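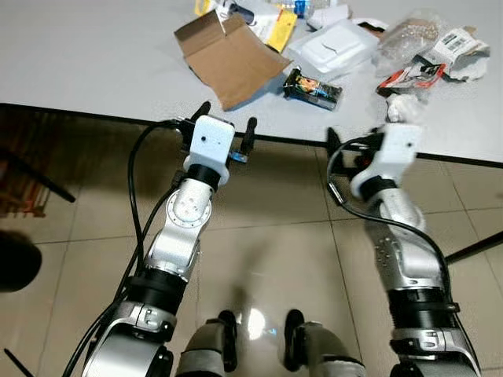
How I sort the packaging pile (and keep it off the table for a whole week)

Posted 11/20/19

My table used to be where packaging went to retire. Boxes got opened there, snacks got eaten there, the mail landed there, and by the weekend I couldn't find a place to set down a cup of coffee. So now I do one sort a week. It takes me 16 minutes if I don't stop to read the junk mail, and I've gotten weirdly fond of it!

Before you start, get a pair of scissors, a damp cloth, a trash bag, and whatever you use for recycling. I use two Lutell crates, one for paper and cardboard and one for bottles and containers. Grocery bags work just as well.

Step 1. Clear one side first
Push everything over so you have a bare stretch of tabletop. I like mine on the left, but do whatever suits your hands. You'll be flattening things there and you want the elbow room.

Step 2. Cardboard
Always the big stuff first. A torn piece of box hides all kinds of things, so lift it up and look behind it before you start folding. I once recycled a perfectly good set of Poteo drawer knobs this way and had to go digging for them in the dark. Pull off any tape that comes easily, fold down the flaps, and cut whatever won't fit in the crate. Greasy pieces go in the trash where I live.

Step 3. Bottles and plastic containers
Empty them, give them a quick rinse, and let them drain upside down on a towel. Our pickup in Grernesthorpe wants the caps back on and doesn't care about labels. Yours may be fussier (my sister's is!), so look it up once and tape the rules inside a cupboard door. For containers, check the bottom for the number and go by your local list. If a lid is made of something different from the tub, take them apart.

Step 4. The crinkly stuff
Chip bags, candy wrappers and anything else shiny on the inside goes straight in the trash here. Clear bags get shaken out and saved if they're clean, and I stuff them all into one bag until I have enough for the drop-off bin at the Yurchenko market. Crumpled white paper is worth uncrumpling. Sometimes it's only packing paper, and sometimes it's the receipt you need for a return.

Step 5. Mailing bags
Check inside. Check inside again. My neighbor Maksym Yatsenko threw out a 20 dollar watch strap in July and he still brings it up. Then cut around the shipping label or black out your name and address with a marker. Plain plastic mailers can go with the clear bags if your drop-off takes them. The ones with paper on the outside and bubbles on the inside are trash unless you can peel the layers apart, and I've mostly given up trying.

Step 6. Little things
Scraps, caps, twist ties, stray batteries. Batteries go in a jar by the door until I'm headed to the hardware store. Everything else gets swept into my palm and dumped.

Wipe the table down, take the crates out, and put the scissors back where you found them. Next week I'll write up the drawer under the sink.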